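4.3 Recording at the washbasin station

By now you should have both Nimari grippers charged and paired, and the Vogler backpack adjusted so that it sits comfortably (if it doesn't, please go back to 4.1 and take the time, your shoulders will thank you later on). The washbasin task is usually the first one new operators record for the Terudero method, and we're fond of it: the counter is small, the items are light, and you'll get a feel for how far your arms want to travel.

1. Stand facing the basin and hold a gripper in each hand, close enough to reach the counter without stretching. Check that the small light on each gripper is green, and that the marker cubes aren't covered by a sleeve or a cable. 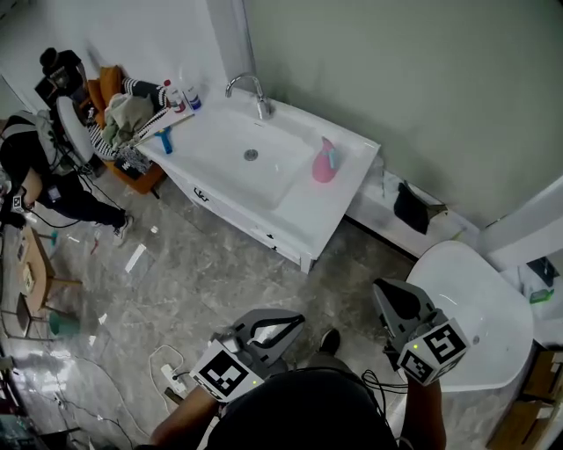

2. Hold still for 5 seconds. The method lines up the two gripper tracks with the head view during this pause, and a rushed start is the most common fault we find in February's batch of recordings.

3. Pick up one item at a time and set it down where the task card says. Go at the pace you'd use at home on a slow morning. Let the fingers close fully before you lift.

Note: If you have a partner in the room, keep both people's markers turned outward. The software tells the cubes apart by their patterns, but it does need to see them.

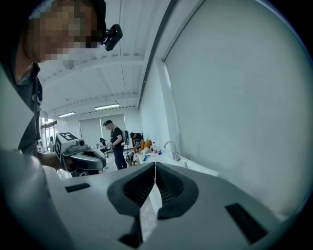

Figure 4-6. Gripper view, with a second operator's gripper and marker at left.

4. When the counter matches the card, lower both grippers and hold still for another 5 seconds before you end the take.

Caution: Don't rest a gripper on the rim of the basin between takes. Water and finger pads get along very badly.

Zsolt Hegyi ran the comparison behind these steps at our Clutlow site. Of 129 takes, 63 were made with the pause at both ends, and those needed far less correcting by hand afterward, so please do keep the pauses in, even when you're tired and the end is in sight.

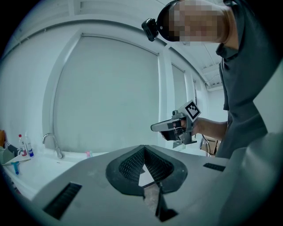
A good session is 10 takes and then a proper break. Save the session before you take off the backpack, and go on to 4.4 for copying your files.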